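Left arm dropping bowls mid-transfer

gulgate_ay
Second drop since Tuesday. Left gripper lets go with no fault logged. Tuton support says firmware, update to 2832.

fouadz
I don't buy firmware. Check the finger pads first.

gulgate_ay
Pads are new. Update fixes it for other people.

fouadz
Says who - Tuton? Run 89 cycles on the old build, then talk.

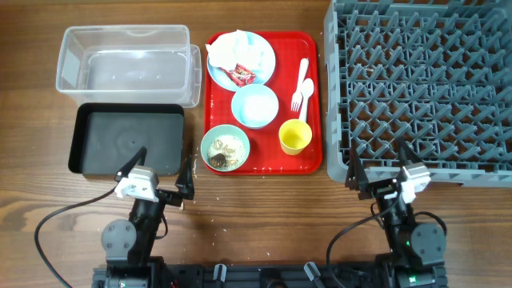 Your cycle test proves little if every bowl is clean. Try it with scraps still inside, like the rice and cabbage in the green one.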